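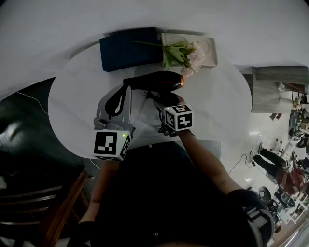
Section 3. Setting up your performer profile

Welcome to Rollorstead! Whether you sing, act, dance or do a little of everything, your profile is what casting people will look at first, so pour yourself a coffee and take your time over it.

1. Sign in and choose New Profile. Type your stage name just as you want it on a call sheet – you can change it later, but only once every 92 days.

2. Pick up to three talents. Put the one you'd most like to be hired for at the top.

3. Add your songs or your reel. Each clip can run up to seven minutes, and the good stuff really ought to come early.

4. Under Home Stage, enter your nearest city. Performers in Kutville should choose Dasholm, which handles auditions for both.

Note: Your profile stays hidden until you press Go Live, so feel free to tinker.

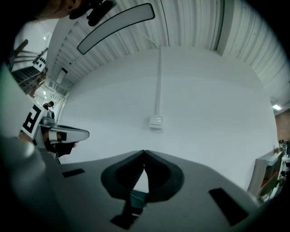 Diane Poirier wrote to us that she'd pressed Go Live before adding a single song, and asked for a caution at this point. Gladly!

Caution: Casting alerts go out the moment you press Go Live, and they can't be called back. Play every clip through first.

5. Press Go Live, then write down your member number and keep it handy for Section 4.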